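The Arm That Wouldn't Let Go

Print this article | E-mail to a friend

Zenico's black arm had one job at Steltstead: lift a part off a little green conveyor and put it down somewhere else. It managed the lifting. On run 164 of the simulation it kept its grip, swung round and tried to deliver the same part again, and then again, with the air of a waiter who has forgotten the table. 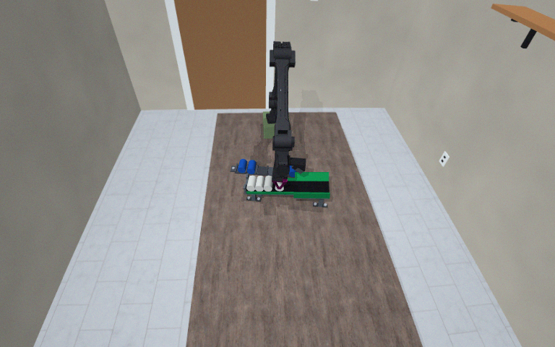 The fault lay in a release signal that arrived before the wrist had stopped moving, so the software threw it away. Skillach, who wrote the controller, had tested 130 runs in June and called it a day. The fix took 7 lines. The report on it runs to 447.

Print | E-mail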